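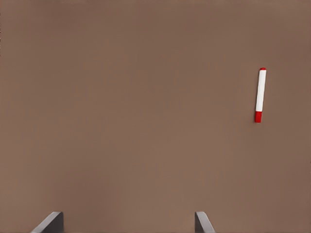
Undar bench mat, matte finish. The Undar is a one-piece surface cover for packing tables, drafting desks and light assembly benches. It is supplied in a single shade and carries no grid, ruler or printed guide. On a plain matte brown surface a small item such as a marker pen is easy to find at a glance, and the low-gloss finish limits glare from overhead lamps.

Sizes and material
Width: 300 mm (strip) or 2000 mm (full bench)
Length: cut to order
Backing: closed-cell rubber, bonded
Edges: square cut, unsealed
Weight: around 293 g per strip

Fitting
Clear the bench and wipe it with a dry cloth. Unroll the mat face up and leave it flat overnight at room temperature before trimming. Trim from the back with a straight blade - scissors pull the rubber and leave a wavy edge. Adhesive is optional on level benches. On sloped desks, use Plirari tape along the upper edge only.

Care
Wipe with warm water and mild soap. Do not use acetone. Permanent ink should be treated within the hour with Kang cleaner, applied to the cloth and left for two minutes. Do not store folded; creases set in cold rooms and may not come out.

Ordering
Strips ship in boxes of 200. Full bench mats ship singly on a cardboard core. Mats cut to length cannot be returned. The older Uton mat is no longer made, but its mounting clips fit the Undar strip without changes.

Trade orders: Suqin Cui
Cutting and samples: Agnes Rustad

Sample pieces are sent out again from January.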